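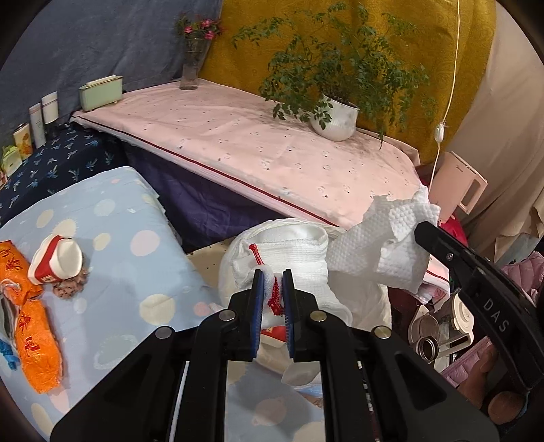
Clearing a Cluttered Bed with Hand-Held Grippers

I have been sorting bedrooms for other people for a good many years, and I had never once thought of doing it with a pair of mechanical jaws. Then Ye-seo Son lent me her Kikau pair, which comes as a kit from Tasarik - two grippers, a practice booklet and a little bag of spare pads - and asked me to tidy with them for a while and write down whatever I learned. The idea is that you do your ordinary chores with the grippers in your hands, and the recordings go toward teaching a robot to do the same. So these are tips for people, really, but a machine may end up following them too!

Start with the wrappers and torn paper towel. They weigh nothing, and the jaws only need the very edge. Squeeze gently, lift straight up, and wait a second before you swing over to the bag.

Take woven cloth by a fold, never by a flat corner. Ribbed, gauzy stuff slides about if you pinch one layer, but a good thick fold between the blue pads stays put nicely. If there is a cord or braid on it, let it hang where it likes and don't chase it.

Roll the rim of your plastic bag outward before you begin. A crumpled rim catches everything you lower past it (I lost 17 minutes to this on my first try, and most of my patience).

Leave cups and metal pots for last. The pads are ridged and hold better than you'd expect, but a smooth round side wants both grippers, one on each side, and a slow lift. Lidded things I still move by hand.

Keep your sleeves short and rest after every 7 minutes or so. My wrists complained for three days before they got used to it.

As for whether to buy: Finn Wendt prefers the older Ljungberg set, which he finds lighter, and he may be right. I like the Kikau for soft things. The booklet is thin on laundry and I wish it had a page on duvet covers, so if anyone at Tasarik is reading, please consider it for the April printing.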